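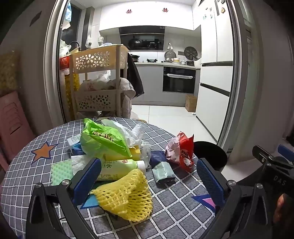
Clearing a dining table is quicker when you sort by type and leave the question of where each thing lives until the end. I learned this from my neighbour Bereket Alemneh, and I use it every evening before we lay the plates. Start with the packaging. A crumpled plastic bag, like the bright green one in the middle of my pile, takes a lot of space and hides the small things under it. In my case there was a yellow sponge under it.

1. Put the bin next to your chair, so you do not walk with every wrapper.

2. Take out the rubbish first: used tissues, empty snack bags, the foam net from the fruit. Press each snack bag before you decide, there may be something left inside.

3. Fold the clean plastic bags. Lay the bag flat, push the air out with your hand, fold it in three along the length and roll it. I keep 12 and throw away the rest.

4. Make a group of everything for washing and cleaning. Bottles must stand upright with the cap closed well. Sponges go back to the sink.

5. Unopened packets go to the kitchen shelf, the older ones in front.

6. When the table is free, shake the cloth outside and wipe under it. Let the table dry 10 minutes before you put the cloth back.

If you have a very full table, do only steps 1 and 2 in the evening and the others after breakfast.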